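Pumano sim challenge, gripper camera thread

gripe_force
Run 130 of 200 and our arm still approaches the blue thing like it owes it money. I say the wrist view is fine and the approach angle is garbage.

tilewrangler
Disagree. From the wrist view the fingers hide nearly all of the target. Move the camera.

gripe_force
Move the camera and we retrain everything. You volunteering?

tilewrangler
I volunteered in February. I have since grown as a person.

løken_lurker
Has anyone tried plain walls? Tile plus canyon poster is a lot of scenery for a policy this dim.

gripe_force
Plain walls is cheating. Prandia's team did it and fell apart on the real bench.

tilewrangler
They still placed above us.

gripe_force
Wrist view attached. Blue is down between the fingers, left side. Squint.
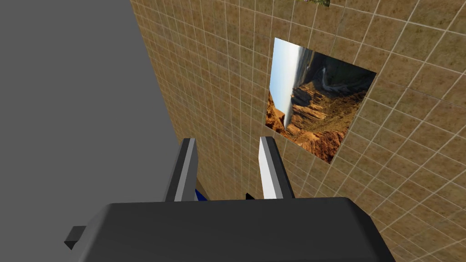
Biteo Robotics Club | Simulation Team

tilewrangler
So, a sliver. I rest my case.

løken_lurker
Nice canyon though.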